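Kitchen Basics > Fruit > Storing and Freezing

How to Freeze Papaya Without It Turning to Mush

27 Sep 2021

Print this page | E-mail this page

Papaya has a short life once it is ripe. A whole fruit goes from perfect to soft in a couple of days, and a large one is more than most households will eat in that time. Freezing works well as long as you accept that the flesh will be softer when thawed. It is fine for smoothies, ices, sauces and baking. It is not much good in a fruit salad.

What you need

One ripe papaya, a sharp knife, a spoon, a baking tray, greaseproof paper and freezer bags. The quantities below are for a fruit of the size sold at Godinho market, which gave me 765 g of flesh after peeling. You will also need the juice of one lime.

Step 1. Check that it is ripe

The skin should be mostly yellow and give slightly when pressed near the stalk. A green, hard papaya will not ripen in the freezer. Leave it on the worktop beside a banana and check it each morning. Small dark freckles on the skin are harmless, but throw the fruit away if it smells sour or has mould around the stem.

Step 2. Peel and seed

Wash the skin under the tap and dry it. Cut the fruit in half lengthways and scoop out the seeds. Lay each half flat side down and take the skin off in strips, going deep enough to remove any pale green layer underneath — it tastes bitter.

The seeds are edible and peppery. Rinse them, dry them in a low oven and grind them over eggs if you like that sort of thing.

Step 3. Cut and coat

Cut the flesh into cubes and put them in a bowl. Pour over the lime juice and turn gently with your hands. A spoon tends to break up the softer pieces.

Step 4. Open freeze

Line the tray with greaseproof paper and spread the cubes out so they do not touch. Put the tray flat in the coldest part of the freezer for 5 hours, or overnight. 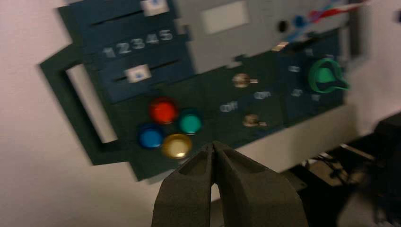
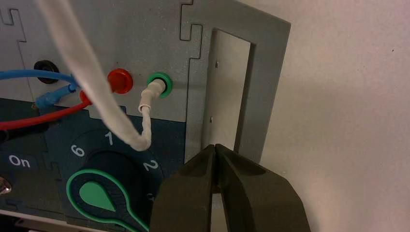

Step 5. Bag and label

Tip the frozen cubes into bags in 100 g portions, press out the air and seal. Write the date on each bag before filling it, as ink does not take well on a cold one. Bags I filled in February were still good at the end of summer, though the flavour had faded a little.

Using it

For smoothies, use the cubes straight from the freezer with milk or yoghurt. For sauces, thaw them in a sieve over a bowl in the fridge and keep the juice. Do not refreeze fruit that has thawed.

We use cookies to remember your settings. By continuing to use this site you accept our cookie notice.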